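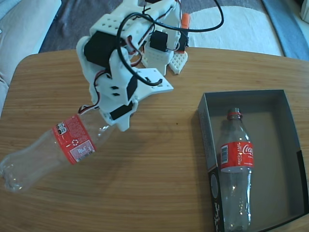
The bottle on the table, barcode up.

EMPTIES
by Ecaterina Căpraru

Keys back by five. That was the deal with Contreras, who owned the building and the laundromat under it and, as far as Dana could tell, the weather. Five or she'd lose the deposit, 300 dollars, already spent in her head on the bus to Utmont and a mattress.

It was two-forty.

Bedroom done. Bathroom done, sort of. Kitchen, no. The kitchen was where her brother had been living, more or less, if you went by what he left. Soda. Everywhere soda. Bottles behind the bread box, bottles in the oven drawer where the pans should be. Pauly drank the stuff like other people breathe and he never threw one out. He was always going to take them back. Next week. When he got the car fixed.

She put a bottle on the table and looked at it. Clear, empty, red label. A little recycling sign on the back.

"You could just dump them," said Mrs. Orr from 7, who had come in for the curtain rods and not left.

"I could."

"So dump them."

Dana got the box.

Not a great box. Open top, gray inside, some printing on the side. It had been under the sink holding rags. Rags on the floor now, box on the table, right-hand side because the left-hand side was where she was working. There was a system. She'd had the system for maybe four minutes.

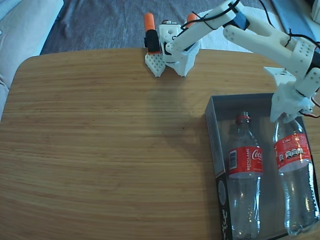

The table was staying, by the way. That was the other thing. It was a good table, honey-colored, corners rounded off so a kid wouldn't split his head on it, and Pauly had split his head on it anyway, April, he was six, running from the bathroom with no towel. Their mother drove him to Skembridge with a bag of peas on his eyebrow. He got a soda out of the machine there. First one he ever had, he used to say. Like it was a baptism.

You can't take a table on a bus.

"I'd give you something for it," said Mrs. Orr.

"You'd have to carry it down the hall."

"My nephew's got arms."

Ok. So the table was going to 7. Fine. That was one thing settled and it took no time at all and Dana had to go stand in the bathroom a minute with the fan on.

Three-fifteen. Back.

Phone buzzing. Pauly.

did u find it

Find what, she typed, and then didn't send it, becuase there was a bottle in her hand and no time. Cap end up, into the box. Next one. They don't stack, that's the trouble with them, they roll and they take up room and they weigh nothing. You think you're carrying something and you aren't. Fill it, down the stairs, tip it in the big sack by the mailboxes, back up. Fill it. Down. Back up.
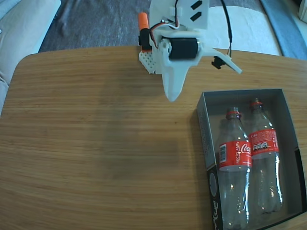 Side by side, caps the same way.

She hadn't meant to line them up. Her mother did that. Shoes, spoons, the cereal. Everything facing the same direction as if somebody was about to take attendance.

RECICLAME, said the label. It went straight down the side in white. Recycle me. Bossy for a bottle.

Buzz.

dana did u find it its in the kitchen

WHAT is in the kitchen, she sent.

Dots. Dots stopped. Dots.

Mrs. Orr had sat down by now. Mrs. Orr was eating the last of the crackers out of the sleeve. "Where is he, anyhow?"

"Vusport. He's got a job on the boats."

"Pauly does."

"That's what he says."

"Huh," said Mrs. Orr, and ate a cracker at her.

Three-fifty and somebody leaned on a horn out front and it was the nephew, double parked, wanting to know was it the table or the rods or what. Rods first, Dana yelled down. Table's busy. The nephew had arms all right, he had the rods under one of them and was gone before she got the window shut.

Buzz. A picture, finally, or no, not a picture, just words, a whole block of them, which Pauly never did.

ok so theres an envelope taped in the oven drawer at the back. its 61 bucks. its the bottle money from the ones i DID take back. i was gonna give it to you for the gas bill and then i didnt and then it was weird. take it for the bus. dont dump the rest they're worth something

She read it standing up. Read it again.

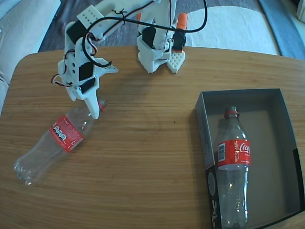

"Well?" said Mrs. Orr.

"He says don't dump them."

"Nobody asked him."

Dana pulled the drawer out as far as it went and felt along the back, grit, a spoon, more grit, tape. There it was. The envelope was from the gas company, so he'd got that far. He'd written the date on the front, Saturday, November 9, 2019, and her name, and then under that, sorry its late, and he'd crossed out late and written it again neater.

She put it in her coat. Didn't count it.

Four-oh-five. One more load, then the floor, then the keys.

"Hold the door for me," she said, and Mrs. Orr brushed off the crumbs and got up, and Dana reached for the next bottle.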